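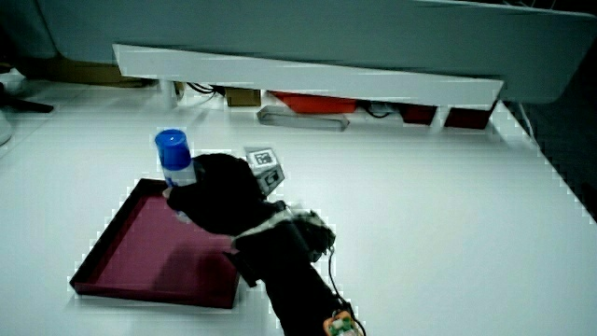
세타레 로스타미 (Setareh Rostami)
주거정책 담당 기자 · 산두라 지역뉴스

1/
산두라시가 공공임대주택 입주자 명의 변경 규정을 고칩니다. 오늘 시의회 주거위원회에서 개정안이 통과됐고, 본회의 표결이 남아 있습니다. 내용이 길어 나눠서 올립니다.

2/
지금 규정은 한 가구에 명의자 한 명만 인정합니다. 명의자가 사망하거나 집을 나가면 남은 가족은 새로 신청서를 내야 합니다. 그동안 임대차 계약은 '임시 점유'로 분류됩니다.

3/
시 주택국 자료에 따르면 현재 산두라의 공공임대 가구는 2,542가구입니다. 이 가운데 부부나 성인 가족이 함께 사는데 명의자는 한 명뿐인 가구가 800가구 정도 됩니다.

4/
개정안의 핵심은 공동 명의입니다. 같은 집에 주소를 둔 성인이면 최대 두 명까지 계약서에 이름을 올릴 수 있습니다. 혼인 여부는 따지지 않습니다. 형제나 부모 자식 사이도 됩니다.

5/
기존 입주자도 바꿀 수 있습니다. 다만 자동은 아니고 신청해야 합니다. 주택국은 창구 두 곳을 열겠다고 했습니다. 한 곳은 시청 별관, 다른 한 곳은 위토브(Witov) 단지 관리사무소입니다. 온라인 접수 여부는 아직 정해지지 않았습니다.

6/
발의자는 네레아 에체바리아 의원입니다. 위원회에서 이렇게 말했습니다. "살던 사람이 계속 사는 문제입니다. 서류 때문에 몇 달씩 불안하게 지낼 이유가 없습니다."

7/
반대 의견도 있었습니다. 이그나시오 소토마요르 의원은 연체 책임을 문제 삼았습니다. 명의자가 둘이면 밀린 임대료를 누구에게 청구하느냐는 겁니다. 수정안에는 두 사람이 연대해서 책임진다는 문구가 들어갔습니다. 소토마요르 의원은 그래도 기권했습니다.

8/
표결 결과는 찬성 7, 반대 2, 기권 1입니다.

9/
대기자 명단에 있는 325가구에도 적용됩니다. 입주 순번은 그대로이고, 계약할 때 처음부터 공동 명의를 고를 수 있습니다. 순번이 밀릴까 걱정하는 문의가 많았는데 개정안에 순번 관련 조항은 없습니다.

10/
레르카(Rerka) 지구 입주자 모임의 압델가니 벤무사 대표와 통화했습니다. 방향은 환영하지만 수수료 조항이 빠진 게 걸린다고 합니다. 지금은 명의를 바꿀 때 공증 비용을 입주자가 냅니다. 주택국에 물었더니 "시행규칙에서 정할 사항"이라는 답이 왔습니다.

11/
고이코에체아(Goicoechea) 단지는 빠집니다. 시가 아니라 민간 법인이 운영하는 임대주택이라 조례 적용 대상이 아닙니다. 거기 사시는 분들은 법인 쪽에 따로 확인하셔야 합니다.

12/
본회의 날짜는 아직 공고 전입니다. 통과되면 시행은 11월로 잡혀 있습니다. 개정안 전문은 시의회 누리집 의안 목록에 있습니다.

13/
덧붙임: 이혼 소송 중인 경우를 물어보신 분이 계신데, 개정안에는 한쪽 명의를 뺄 때 본인 동의나 법원 결정이 필요하다고만 돼 있습니다. 주택국에 추가로 질의해 두었고 답이 오면 여기에 이어서 올리겠습니다.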